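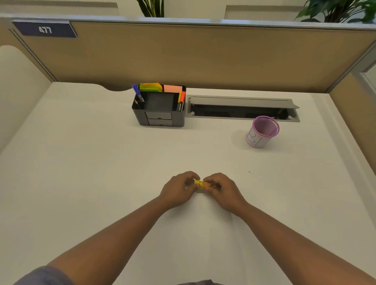
1/ Desk job, week two

Been at the new place a fortnight and my neighbour Hilde still asks what colour the walls are. Grey, Hilde. They're grey.

2/ The bus

Swapped the car for the 52 and I'm a convert! Forty pages of my book before the first coffee – and the driver waves at every dog.

3/ Lunch

Joris swears by the dumplings near the station. Tried them, burnt my tongue, went back the next arvo anyway.

4/ Any favourite podcasts for the ride home? No true crime please, I walk the last bit in the dark.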